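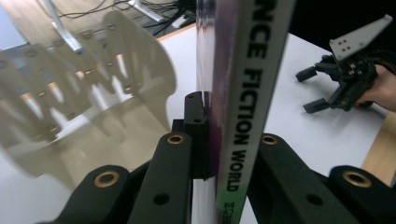
El lomo de un ejemplar de Science Fiction World, con su franja verde.

Queridas lectoras, queridos lectores: este mes la sección de revistas de la biblioteca Jara viene cargada, y me vais a perdonar si me extiendo un poco más de la cuenta, porque llevaba tiempo con ganas de contaros cómo va lo de ordenar la colección de ciencia ficción en otras lenguas. Empezamos en enero, casi sin darnos cuenta, con una caja que llevaba más de dos años esperando en el altillo, y al abrirla aparecieron varios ejemplares de Science Fiction World, la revista china, junto a unas cuantas publicaciones de aquí que muchos recordaréis de vuestra juventud (yo, desde luego, las recuerdo de la mía).

La primera tarde se nos fue en hojear. Uno se promete que va a mirar solo la cubierta y apuntar el número, y a la media hora sigue ahí, pasando páginas de una lengua que no sabe leer y tan contento. Porque las portadas de estas revistas son una fiesta, con todo ese azul y ese naranja y esas figuras que se amontonan unas sobre otras, y el título en grandes caracteres blancos arriba del todo.

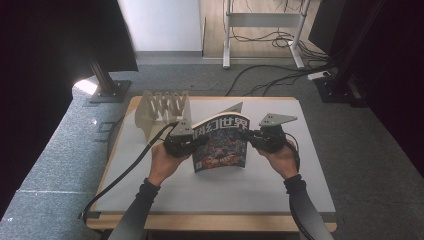

Luego vino la parte menos vistosa, que también tiene su gracia. Decidimos guardar las revistas de pie y con el lomo hacia fuera, para que cualquiera pueda encontrar lo que busca sin sacar la fila entera. Las más delgadas se doblan enseguida si se quedan solas, así que van entre dos separadores y bien acompañadas, sin apretarlas demasiado. Para las fundas probamos las de Bindex y las de Zekdale, y nos hemos quedado con las primeras por una razón muy sencilla - entran y salen sin enganchar las esquinas. Las etiquetas van en la funda, nunca en el papel, y os pedimos por favor que no las despeguéis para mirar lo que hay debajo.

El catálogo lo está preparando Rizal Sopacua, a quien muchos conocéis del club de lectura de Bornmont, y avanza despacio pero con muy buena letra. Cada ficha lleva el título original, el título traducido cuando lo hay y unas líneas sobre el estado del ejemplar. Para revisar esto último conviene trabajar sobre un fondo claro y liso, porque una esquina levantada o un trocito de papel suelto se ven enseguida.
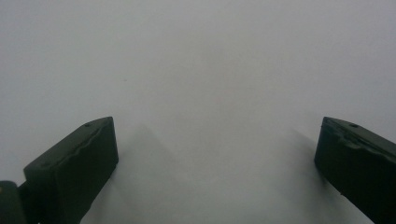

Nos queda por resolver el asunto del préstamo, que es lo que más nos preguntáis en el mostrador. De momento las revistas se consultan en la sala, y nos gustaría que pronto pudierais llevaros a casa dos ejemplares a la vez. Mientras tanto, quien quiera echar una mano con las fichas será recibido con los brazos abiertos y un café. Si preferís revisar en casa vuestras propias revistas, una cartulina grande y clara os hará el apaño. Abrimos la sala a las cuatro de la tarde, y si traéis alguna revista para donar, dejadla en el mostrador con vuestro nombre en un papelito aparte.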